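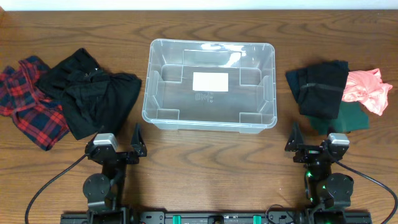 Otis Haverford told me under my last post that my woodcut had to be a page cut out of a magazine, and that I should stop worrying and put it in a clip frame. I've been stewing on it ever since, so I'm asking properly!

It came in a house clearance lot from Mamlow. It's a small print of a harbour with a crane, black ink only, signed "Auer" in pencil at the bottom right and marked 7/200 at the left. I've read that a pencil signature means it's real, and then I've read that people add them afterwards. There's no writing on the back, but I can feel a slight dent in the paper where the darkest bits are. Is there any way to tell at home if it was printed from a block? And does the 7 mean it was an early one and worth more?

— tessa_in_the_box_room

**Otis Haverford**

I did say magazine, and I'll half take it back. You never mentioned the dents last time! Get a magnifying glass, ten times if you can borrow one, and look at a grey or shaded bit. If it breaks up into a neat grid of tiny dots, it's a photographic reproduction and I was right. If it's solid ink with cut lines running through it, and the ink looks a touch heavier along the edges of the lines, it was most likely printed in relief. I still wouldn't get excited about the price.

**platemark**

Otis is right about the dots, but be a bit careful, as plenty of older magazine illustrations were printed from blocks too, so no dots doesn't settle it. The dent helps you more. Hold the sheet nearly level with your eye next to a window and tilt it — hand-rubbed prints often have a faint shine on the back as well, from the spoon or baren.

The 7 tells you next to nothing. Prints get numbered when they're signed, and the pile has usually been shuffled by then. What 200 does tell you is that it's quite a big edition for a hand-pulled woodcut, though not a silly one.

Please don't trim the margins to fit a frame. I did that to a little Hisumska harbour view in April and I'm still cross with myself.

**gorse**

no idea about Auer but my uncle had one with a crane on it. his was a linocut I think. try asking at your local museum, mine looked at 4 of my prints for free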